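Category: Bench Notes / Table Setting
Print this entry | E-mail to a colleague

April, afternoon

Today I worked again on the breakfast tray. The list from Kelemen asks for the same few things each time: red tray, green plate, green glass, black spoon, and the book as a distractor. I wanted to decide where each thing should stand at the start, because in the March notes everybody has written it differently.

First the glass. It is the tall green one with the leaf pattern, and it gets a little wider toward the rim. I prefer it on the tray for the first layout, with the plate added later. The red plastic makes the bottom of the glass look almost amber, so please do not write in the notes that we have two glasses. It is one glass.

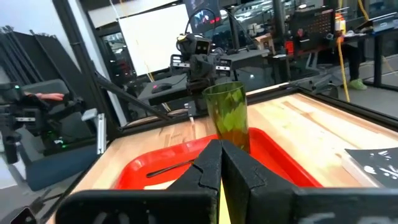 The walls of the tray are raised and rounded, and this matters more than I thought. If the spoon lies with its handle over the wall, it is easy to lift. If it lies flat inside, I need more patience. I will write "flat inside" or "on the wall" for each layout from now on.

For the second layout I keep the plate on the right half of the tray and leave the left half free for the glass. The glass begins on the table, near the lower left corner of the tray, and the spoon to the lower right with the bowl pointing up.
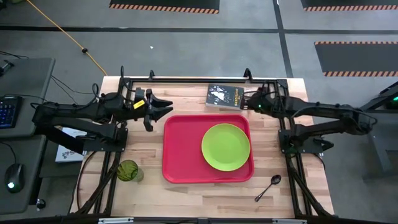 The book stays at the top, a little turned. I tried to think of a better distractor – a napkin, maybe – but the Skandum layouts all use a book and I would like to compare with them. The total in our table is now 1,239 layouts, with the old Evov ones included.

Still open: should the tray be parallel to the table edge, or can it be turned? In Ekadora they turn it. I would keep it straight until the end of April and then ask again.

Also to do: wash the glass with the soft sponge only, the leaves are printed.

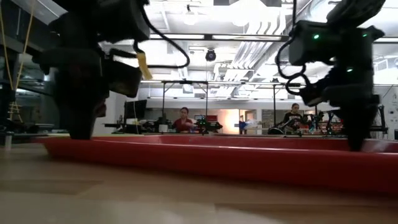

Ekadora bench wrote that they turn the tray only a little, and that with a bigger turn the plate slides to the wall. They also ask if we can keep the spoon on the same side in both layouts. I agree with this and will change the sheet.

Comments (2)

mapleside: Can you add the plate diameter to the sheet? I have a smaller one here and I am not sure it is the same.

T.: I vote for the napkin, but folded.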